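FOR IMMEDIATE RELEASE

Desow Introduces the Zisel 30, a Centerpin Net-and-Rod Tube for Anglers Who Walk Farther Than They Meant To

CLEDHOLM - 26th August. Desow, maker of carrying gear for people who fish, today announced the Zisel 30, a hard-sided rod tube with a folding landing net built into the cap end. It goes on sale in December, when the steelhead are in and most sensible people are not.

The Zisel 30 replaces the original Zisel, a product we were fond of and which our customers described in their letters as "sturdy," "green" and "a good deal longer than my car." The new tube breaks down into two sections joined by a quarter-turn collar. Both sections will lie flat in the trunk of an ordinary sedan, with room left for waders, a thermos and whichever relative has been talked into coming along.

The name refers to the tube's carrying weight, 30 ounces empty with the strap attached. We mention the strap since a number of companies in our line of work seem to weigh their products before putting on the parts you need to carry them.

A Net That Comes Out When Asked

The first question we hear about any net is whether it will open with one hand. The old Zisel's net would, provided the other hand was holding the first one steady. On the Zisel 30 the hoop is sprung on a single pivot and released by a thumb catch on the side of the cap. Push it, shake once, and the net is open. The catch is big enough to find while wearing gloves and far enough from the strap buckle that you will not open the net by trying to take the tube off your shoulder in a parking lot. Early prototypes did this often. One did it in a diner.

The bag is a rubber-coated mesh, easy on fish and hard for treble hooks to get into. It hangs deep enough for a good steelhead and, we are told, makes a small trout look very small indeed. Replacement bags will be sold separately and fitted with a plain cord and a knot. There is no special tool. If you can tie on a float you can change the bag.

Room for the Long Ones

Float rods are long and their owners are particular. The tube takes two three-piece rods up to 15 feet, each in its own padded sleeve, and the sleeves are now different colors so that you can tell which rod you are leaving behind. A foam collar at the base keeps the tips off the bottom. The cap closes with a soft click in place of the old latch, which could be heard across most rivers and by everything in them.

The shell comes from Khunthong, our molding partner on the project, who sent back our first three drawings with polite notes and our fourth with no notes at all, which we took as praise. It is a one-piece wall with no seam down the side. Water that gets in at the top can get out again through a covered drain at the bottom.

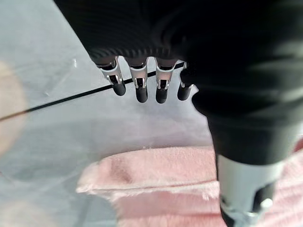 The strap deserves its own paragraph, having taken longer to get right than the rest of the tube put together. It is wide over the shoulder, narrow under the arm, and can be moved to either side without unthreading anything. Testers who carried the previous model reported a sore left shoulder. Testers of the first new strap reported a sore right shoulder, and for a while we considered that progress. The final version spreads the load across the chest with a second clip, which you may ignore if the walk is short or you are proud.

Tested on the Water and Near It

Desow put the Zisel 30 through 8 weeks of use on the rivers north of Cledholm. The tubes were carried, dropped, leaned on, sat on and, in one case, floated downstream to the next access point, where the tube was found standing upright in a pool of slack water with both rods dry. We do not recommend this as a way of moving your gear, although it did beat the tester back to the truck.

Complaints from the test period were read with care. The gray lid on the early samples vanished against river stones and is now orange. The small pocket on the side, meant for a license and a box of floats, was widely used for sandwiches. It has been made larger and given a wipe-clean lining.

Some requests were turned down. There will be no speaker, no phone mount and no light that changes color. Several testers asked for a bottle opener and we are thinking about it.

Price and Availability

The first run is 3,000 tubes, offered in river green and dark brown. Both come with the orange lid, and no amount of writing to us will change that. Tackle shops that carried the original Zisel may place orders now, and opening stock will be shipped in the order in which requests arrive.

Owners of the original can send it back to Desow and receive 30 dollars toward a new one. Condition does not matter. We would ask only that you check inside first. Past returns have contained a reel, half of a rod and a very old orange.

Every Zisel 30 is covered against faults in the shell, collar, cap and net pivot for as long as the first buyer owns it. Car doors are not a fault in the shell, but write to us anyway and we will see what we can do.

About Desow

Desow designs tubes, nets, packs and wading belts at its workshop in Cledholm, a short walk from a river that has been fishing poorly all summer. The company sells through independent tackle shops and by mail.

Shops and outdoor writers who want a sample on loan may contact the Desow press desk. Loans run for two weeks. Please empty the sandwich pocket before returning.

###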